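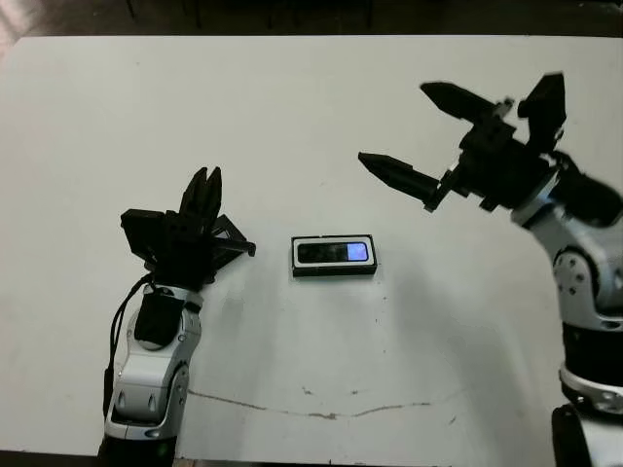 The robotics club at Narnier meets after the last bell, and by the time we arrive the students are already arguing about grip. Their project for the Traltberg student challenge is a two-armed robot that has to pick up a small electronic device from a white table, pass it from one hand to the other and set it back down facing the same way. They call the robot Zatgate, and they talk about it the way other teenagers talk about a band.

"People see two arms and think it must be twice as easy," says the team captain, a senior who joined as a freshman. "It's so much harder! Each arm has to know where the other one is the whole time. In October we ran every test in slow motion, just so we could hit the stop button."

The device is flat, black and framed in white, with a dark window on top. Flat things are the worst, the captain explains, since there's hardly any edge to grab. A foam block forgives you. A thin little box slides away, or tips up, or gets pinched at one corner and spins.

"I love that it's hard," adds the junior who handles the programming. "We logged 303 tries with the first version of the code and I could tell you what went wrong in most of them. The left hand was coming down too steep. So now we bring the fingers in low and let them close slowly, and wow, what a difference."

The black grippers get plenty of attention too. A sophomore on the hardware side likes having long, tapered fingers to work with, but says they make every small mistake in the wrist look bigger out at the tip. Shadows were another headache. The arms throw big soft ones over the tabletop, and the vision program kept taking them for part of the device.

"We moved the lamps 38 times," the sophomore says, laughing. "I have a notebook. It's all lamps."

Their coach, who teaches physics, mostly stays out of the way. "They ask me about torque and then they go back to ignoring me," the coach says. "I couldn't be happier. They read each other's code now. Last year they wouldn't even share a screwdriver."

The challenge allows 200 seconds for a full run, including the handoff. Club members from Aranda, the school across the river, are coming over for a practice round on Tue 23 December, and both teams will use the same table.

"They're really good at handoffs," the captain says. "We're going to watch everything they do and ask a million questions."

Then the programmer calls for quiet, and everyone goes back to work.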